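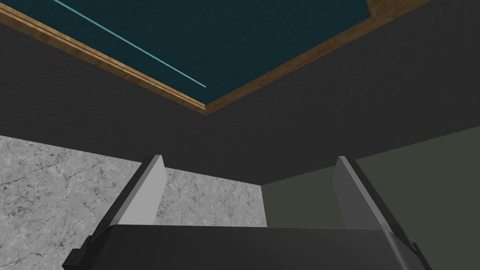
2024-02-03 - Back in the pretend kitchen

Well, I'm home, my feet don't hurt, and I still can't get used to that. Eleven years of coming in from the door line at Nevthorpe with my heels on fire, and now I come in with a stiff neck and square eyes from sitting at a monitor all shift. I'm not complaining! (I'm complaining a little.)

Most of today went on the cabinet job again. We're still in simulation, so the whole thing lives on the screen - the walls, the marble, the wood grain, the two big gripper fingers that I now see when I close my eyes at night. Trí sets up the room and presses go, and I sit next to him and say things like "no, you'd never come at a door from there." That's my job now. My badge still says Assembly, but the sheet on the wall has me down as "process adviser," which my sister thinks is the funniest thing she has ever heard.

The view from the hand took me a while. On the line you look at a door from the front, standing up straight, like a person. From the hand you're down low looking up past your own fingers, and the corner of a panel hangs over you like a roof. First couple of days I felt a bit seasick. Today I caught myself tilting my head to match it before Trí had even said anything, so I guess it's sinking in.

We had a good long argument about grip. The way the plan was written, the hand goes in square and takes hold wherever the numbers say the edge is. I said fine, but on a real door I never grab and pull. I touch it first, just the backs of my fingers, and I know right away if the hinge is sitting tight or if the thing is going to swing at me. Trí asked how hard I touch it. How hard! I had no idea. I ended up pressing on his forearm so he could feel it, and he wrote something down, and Phúc walked past with her coffee and kept on walking.

That's the part that wears me out more than the standing ever did. All day long I'm asked to put words on stuff my hands just do. Some of it I can manage. Some of it I say out loud and it sounds so dumb that I want to take it back. And then now and then Trí says "oh, that's useful" and types for ten minutes, and I feel about nine feet tall.

Lunch was strange. The line people eat at 11:30 and the screen people eat whenever, so I've been missing everybody. I went down early today on purpose and sat with Kiều and Sơn like always, and it took a while before it felt like always. Kiều wanted to know if it can hang a door yet. I told her it can't hang a door in a cartoon yet, and she laughed, but then Sơn asked what happens in April and the table got kind of quiet.

April is when the first Cevex cell goes in at the far end, where the old edge bander used to be. What we've been told is that it'll do the lifting and holding, and a person will do the hinges and the final fit. Up to 55 doors a shift to start with. On a good day the two of us on the old station did 114, so nobody's getting run over next week. But Sơn can do math as well as I can, and he knows numbers like that don't stay where they start.

I told them what I know, and I told them what I don't know, and that second list is longer. I do know the lifting is what wrecked Sơn's shoulder. I know I'd have given a lot for something to hold the tall pantry doors all those years, the Pivero ones especially, the heavy ones with the deep trim. I also know there are four of us on that station, and the drawing of the cell has two little figures standing in it. I've looked at that drawing so many times. I even asked if the artist just got tired of drawing people, and the man from the office said it was "indicative." So there you go.

After lunch it was more of the same. Open fingers, panel overhead, stop, talk, back it up, go again. What I keep pushing for is that they slow down around the trim. A molded edge isn't flat, and if you come at it tilted you're going to ding the one bit every customer runs a thumb over. I've had enough doors come back to me with that exact ding. Trí said he could add a pause before contact, and I said yes, put it in, and make it long enough that whoever's standing there can say whoa.

He also asked if I'd want to be the one standing there. I said let me think about it. I've been thinking about it since three o'clock.
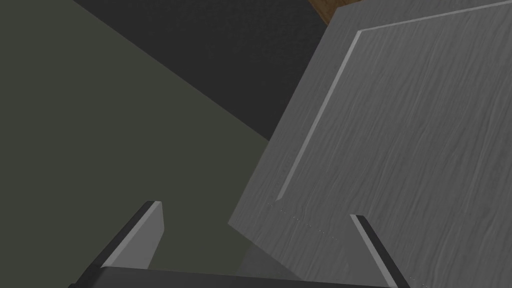
Gunther Bauerfeind says I'm teaching it my job and I ought to be charging by the secret. He said it out by the bikes when I was leaving, and he said it nicely, but he meant it too. According to him they did the same at Zwahlen when he was there, had the old hands explain everything for a winter, and by summer the old hands were sweeping up around it. I asked if any of them had moved over to run the thing. Two did, he said, and they liked it fine, and it wasn't them he was talking about.

I didn't have a good answer. I said I'd sooner be in the room than hear about it later, and he nodded and fiddled with his lock, and then he asked if it's true I get a chair with arms now. It is true. It's a really nice chair!

So tomorrow I'm going to ask about the other two people. Straight out, before we start, while Trí is still booting everything up and there's time. He won't know, but he can tell me who does, and I want it in writing whether the training hours are open to all four of us or just to me. Kiều would be great at this. She'd be better than me, she can explain anything, she taught me hinges in one morning.

Also need to stop at the store for dish soap and cat food, and call Mom back. Neck is killing me. Going to try the hot water bottle and be in bed by ten.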